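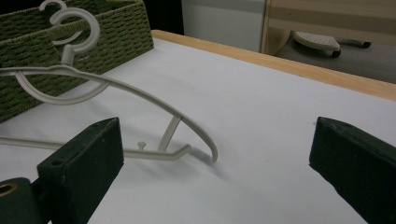
Una pinza que agarra perchas

Recoger una percha parece fácil. La coges por donde quieres, la giras un poco y la cuelgas. Para una máquina es un trabajo bastante difícil, y por eso en el taller compartido Fovo la usamos para probar las pinzas que construimos.

¿Qué es una pinza?

Es la mano de un robot. Muchas tienen solo dos dedos, uno frente a otro, que se acercan y se separan. Los de nuestra pinza son bloques de color verde oscuro. No tienen uñas ni se doblan como los tuyos. La pinza se llama Storkach y la puede llevar un brazo mecánico o una persona con la mano.

¿Por qué cuesta agarrar una percha?

Una percha de plástico es casi toda aire. Tiene un gancho arriba, un brazo largo y curvo y una barra recta por debajo. Si los dedos se cierran en medio del hueco, no agarran nada. Tienen que cerrarse justo sobre una de las partes de plástico.

Además, la percha está tumbada. Sobre una mesa blanca, una percha de color claro se distingue poco, y a veces lo que más ayuda a encontrarla es su sombra. El programa tiene que aprender que la sombra no se puede coger.

También hay piezas pequeñas que estorban. Fíjate en el botoncito redondo que hay encima de la barra. En muchas perchas sirve para sujetar tirantes, pero un dedo de la pinza puede chocar con él.

¿Cómo aprende el programa?

Con ejemplos. Una persona sujeta la pinza y hace el movimiento muchas veces: se acerca, cierra los dedos, levanta la percha y la suelta en otro sitio. La cámara lo graba todo. Para la percha reunimos 304 grabaciones. Cada vez la colocamos de otra manera - con el gancho hacia la ventana, hacia la pared o hacia la cesta verde - para que el programa no se aprenda una sola postura de memoria.

Cómo montamos la pinza

Empezamos en octubre. Primero dibujamos los dedos en papel y los recortamos en cartón para ver el tamaño. Después los hicimos de verdad y los atornillamos al soporte. El primer par era demasiado liso y la percha se escurría. El segundo par la sujeta mejor.

Lo más lento fue ajustar la fuerza. Con poca fuerza, la percha se cae. Con demasiada, el motor se calienta y hay que esperar 30 minutos antes de seguir.

Prueba tú

Necesitas una percha y dos cucharas de madera. Pon la percha en la mesa y toma una cuchara en cada mano. Intenta levantarla sin usar los dedos y llevarla hasta una silla. Luego repítelo con un ojo cerrado - así cuesta más calcular las distancias.

Apunta por qué parte la has agarrado cada vez: gancho, brazo o barra. Nuestro programa también lleva una lista parecida.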